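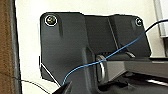
Wrist cam policies and thin stuff (wires, cords)

puvby_lab
Anyone else training on wrist cam only? Trying the Tirkunstead recipe, 1000 demos, no overhead view. Bracket and arm it handles fine. Blue wire across the front, it acts like the wire's not there. Colour is the strongest thing in view and still nothing. Paper says downsampling doesn't matter. Not buying it.

gravelroad
What res are you feeding it? We lost cables completely untill we stopped shrinking the crops.

puvby_lab
Quarter size, same as the paper.

rolland_ian_shed
Don't think it's res. You've got 2 wires there, the blue and the dark one down low on the left. Bet your demos hardly ever touch either. Policy learned to ignore them – fair enough from its side.

gravelroad
Disagree. Blue goes right in front of the metal ring. If that's the target the demos must deal with it somehow.

puvby_lab
Some do. Operators mostly went round it. Didn't label which ones, my bad.

proddale_bench
Label them first, then. We ran 4 seeds on a similar rig and the spread between seeds was bigger then the res effect. One seed tells you nothing.

rolland_ian_shed
^ this

puvby_lab
Fine. Full res vs quarter, 4 seeds each, same demos. GPU's booked till September so don't hold your breath eh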